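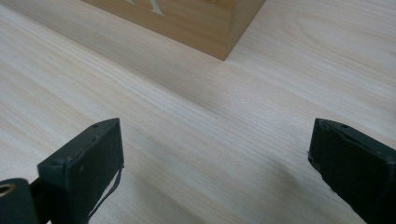 The Jaketti fingers, before the first try

12/9/19

Today I compared the two pairs of fingers that we have for the hand-held grippers. The Grilex pair is the old one, in use since March. The Jaketti pair is thicker, and I was curious if it would feel clumsy. I planned 24 tries with each pair, but I finished only 16 with the Jaketti before my wrist was tired.

My notes say two drops with Jaketti and five with Grilex. This is a good result for the new fingers, but I do not trust it so much yet. I was more careful in the afternoon.

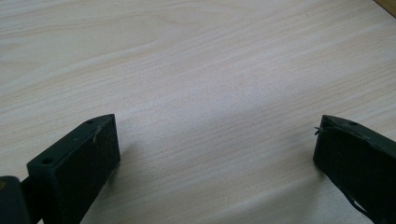
Fully open. Fibers at the right tip

I must write to Aitken about the edges, and ask if they can sell us the lining as a separate part. Also the trigger is a little stiff on the left side.

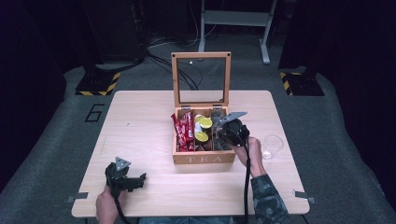

The tea box is still the hardest task for me. The compartments are narrow, and I have to turn my wrist more than I like. Tomorrow I will repeat it with the Nidby controller - the slow setting first.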